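Statum (mobile dashboard app)

Statum is a dashboard and reporting app for phones and tablets, made by a small software firm called Bernimex. I've been keeping this page going on our little software wiki for a while now, and I use the app most days, so expect a few opinions mixed in with the facts (the wiki rules here allow that, and if you want the dry version there's always the product sheet!).

What it does

At heart, Statum takes numbers that live somewhere else, in a spreadsheet or a database or a point-of-sale system, and turns them into charts you can poke at with a finger. You don't build the data in Statum. You connect a source, pick the columns you care about, and lay out what the app calls a board. A board can hold up to 30 tiles, and a tile can be a chart, a table, a single big number or a block of text. I've never come close to filling one. My busiest board has a sales line, a stock table and a note to myself about which supplier codes are out of date, and that's plenty to read on a tablet while standing in a stockroom.

Boards can be shared with other people on the same account, either as view-only or with editing turned on. View-only people can still filter and drill down, they just can't save what they did. That trips up new folks all the time. They set up a lovely filter, close the app, and come back to find the board the way it was.

History

The app started life as an in-house tool. Esko Koivisto wrote the first version at Bernimex for the company's own sales staff, who were tired of getting a spreadsheet by email every morning and opening it on a screen the size of a playing card. It only did bar charts, and it only talked to one database. When customers saw it in meetings and began asking for it, the firm cleaned it up and put it out as a product.

Version 2 is the one most people mean when they say Statum. It brought offline boards, the tile editor and the dark theme, and it dropped the old desktop companion program, which you used to need just to set up a connection. I still have the companion installed on an old laptop and it still opens, though it can't sign in to anything anymore.

The most recent big update went out on 16th January and changed how refresh schedules work (more on that further down, because it matters).

Connections

Out of the box, Statum reads spreadsheet files, comma-separated files and most of the usual databases. On top of that there's a connector system, and the list currently stands at 56 connectors. Some are made by Bernimex and the rest come from outside firms. The two I can speak to are these:

Skondier is a stock-keeping system, and its connector is the good one. It pulls item names, counts and locations, and it understands that the same item can sit in more than one place. Setup is a matter of pasting in a key and waiting a minute.

Peltonen is an accounting package, and its connector is fussier. Dates come through as text unless you tick a box on the second page of the setup, and if you miss it then every chart sorts April ahead of January. I missed it. I rebuilt the whole connection before I found the box, so please learn from my lost evening.

Layout rooms

This is the odd corner of the app and I have a real soft spot for it. A board can be attached to a simple 3D model of a building, so that tiles belong to rooms and you move from room to room to see them. It's handy if your numbers are tied to places, like energy use or equipment. The models are brought in from outside programs, and furniture comes along with them if the file includes it.

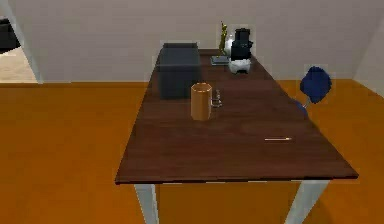
A desk in a rendered interior.

Once a model is loaded, you press and hold on any surface to pin a tile there. Pins stay with the model when you swap in a newer file, as long as the rooms keep their names. If a room gets renamed, its pins drop into a tray called Loose Tiles and you have to place them again by hand. Big models can be slow on older tablets, and the help pages suggest removing small decorative items before you import. I'd do it too. My own tablet gets noticeably happier.

You can skip the models completely, of course. Most people do, and a flat board loads faster every single time.

Filters and alerts

Filters apply to one tile or to the entire board. The board-level kind sits in a strip along the top, and you swipe it away when you want the space back. Saved filters get a name and turn up in a menu, which is lovely for anyone who looks at the same three regions every Monday and doesn't want to tap them all in again.

Alerts are plain threshold rules: when this number goes above or below that one, send a notification. You can also have an alert wait until the number has stayed past the line for two refreshes in a row, so one weird reading won't buzz your phone in the middle of dinner. I turn that on for everything now.

Refresh schedules

Before the January update, every board on an account refreshed at the same time. Now each connection has its own schedule, and a board shows the age of its oldest data in the corner. This is a better setup, but it does mean two tiles side by side can be showing numbers from different hours. If you're comparing them, tap the clock icon and check both. Old accounts were moved over with the schedule they already had, so if you never touched the setting, nothing changed for you.

Working offline

Boards marked for offline use keep a copy of their latest data on the device. You can filter and sort it as usual, and any notes you type get sent along once you're connected again. Building models are kept offline too if you switch that on separately, and moving between rooms works just the same without a signal.
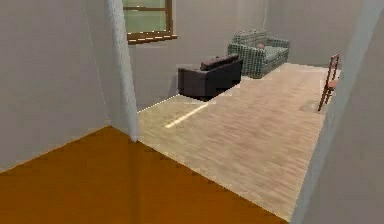 Looking through a doorway into the next room of a model.

Notes conflict now and then when two people have been offline together. The app keeps both copies and marks the later one in yellow, and then it's up to you to sort it out. There's no merge tool. I've asked for one!

Known problems

Printing is the weak spot. A board that looks great on a tablet comes out of a printer with the legends squashed, and long tables stop after the first page. Exporting to a spreadsheet and printing from there is what I do.

Text tiles lose their bullet points when a board is copied to another account.

The search box only looks at board names, so it won't find a tile title. A wider search has been on the wish list since last May.

Accounts and privacy

Each account has one owner, who can pass that role to somebody else from the settings page. Shared boards can be locked with a passcode, and the passcode is asked for again after the app has been closed. Data kept for offline use is wiped from a device when its user is removed from the account, but only the next time that device connects, so change the passcode as well if someone leaves in a hurry.

See also

Bernimex
Skondier (stock-keeping system)
Peltonen (accounting package)
Dashboard apps for tablets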